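Javiera Carrasco
Hamthorpe Tabletop Games Club
January 27, 2019

1/ Notes on the target ring, as several people have asked how we mark it out. The game is simple: objects start outside the ring, and a turn ends when one is moved inside it and let go.

2/ Surface first. Gloss tops throw glare and hide the line from the far side. Matte is better, and a grey-brown gives enough contrast for a thin white stroke.

3/ Diameter: dinner plate or a bit over. Smaller and the snack bag never fits. Larger and there is no game.

4/ Line width matters more than people expect. Thick lines cause arguments about what counts as in. Ours is thin, and touching it is out. Géza Bozsik disagrees and has said so since June.

5/ The ring goes left of centre, which leaves the right half for starting positions. Keep the top of the arc near the far edge.

6/ Objects: one upright, one soft, one that rolls. A can tips, a bag drags, a ball wanders – each fails differently. Up to 7 on the table in league play, but start with fewer.
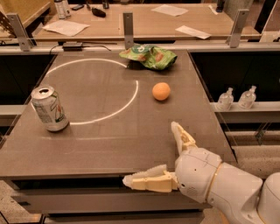 Hamthorpe Tabletop Games Club – Rules and Equipment

7/ Ring clear, 7UP-style can just off the left of the line, green bag beyond the upper right, orange ball further out to the right. All three are out under either reading of rule 2.

8/ The bag is the awkward one. Crumpled, it has no agreed edge, so we judge by whatever part touches the table. Zhuoran Wan is redrafting the wording.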